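Naylor Lab Newsletter
2019-08-21
Teaching by hand: first results from the Udum project
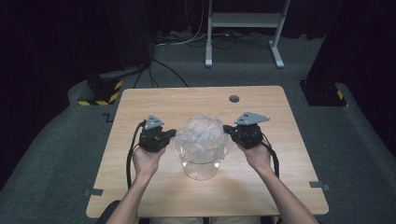 The Udum project has finished its first full round of data collection at the Bedton site, and the early numbers are in. Awuor Makori's group set out in May to answer a narrow question: can a two-armed robot learn to handle soft, clear materials from recordings of people doing the job with hand-held grippers, with no robot present during the recording?

The usual way to teach a two-armed robot is to have an operator drive it remotely. That gives clean data, because every recorded motion is one the robot has already made. It is also slow. Operators at Brerkville, where our remote-control station is located, need several days of practice before their recordings are worth keeping, and even then they tire quickly on jobs that need both arms close together.

With the hand-held method, a person sits at the table and does the task directly, holding one gripper in each hand. The position of each gripper is logged along with how far its jaws are open, and a head-level camera records the view of the workspace. The learned controller is trained on all three. When it is moved over to the robot, the gripper positions become targets for the arms, and the jaw signal is passed through with only a small change of scale.

The group recorded 3,246 demonstrations over the summer. Five people took turns at the table, none of whom had operated a robot before. Most were making usable recordings by the end of their first session. A recording was thrown out if tracking dropped on either gripper or if the person made a motion the arms could not follow, such as reaching across the body with both wrists turned.

The tasks all involve containers and thin plastic. They were chosen because they give vision systems trouble. Clear plastic has no color of its own, its shape changes with every touch, and highlights move when the overhead light hits a new fold. Glass has many of the same problems, and a clear bag in a glass vessel puts the two together. Depth cameras tend to see straight through both and report the tabletop. For that reason the Udum controller does not use depth at all. It works from the color view and the gripper positions.

The main finding so far is that the mix of people matters more than the group expected. Controllers trained on a single person's recordings did well from starting positions that person favored and poorly from others. Training on everyone's recordings together fixed much of this, even when the total number of demonstrations was held the same. Makori thinks the reason is recovery. Each person loses hold of the plastic in a different way and picks it up again in a different way, and the controller sees more of those moments when the data comes from several people.

A second finding concerns timing. People move both hands at once without thinking about it, and they are fast. The first controllers copied that speed, and the arms arrived at the container out of step with each other. Slowing the playback evenly did not help much. What did help was slowing only the parts where the two grippers come close together – the approach and the pull – and leaving the rest alone. The group now applies this step to every recording before training.

There are limits. The method has been tested on one table height and under one lighting setup. The cables on the hand-held units pull slightly on the wrist, and two of the five people said they changed their grip to get around it. The robot also has no sense of how hard it is squeezing. On stiff containers this has not mattered, but with thin plastic the arms sometimes close on a fold and slip off it without registering that anything went wrong. The controller then carries on with the next motion empty-handed.

Next on the list is a direct comparison with remote-control data from Brerkville on four of the tasks, using the same arms and the same scoring sheet. The group will also record with the table moved to new positions to find out how much the controller depends on the layout it was trained on. A written report with the full task list and settings will go to lab members once the comparison is done.

Anyone at Bedton who would like to record demonstrations for the next round should contact Awuor Makori. Sessions are short and no experience is needed. There are 13 slots open.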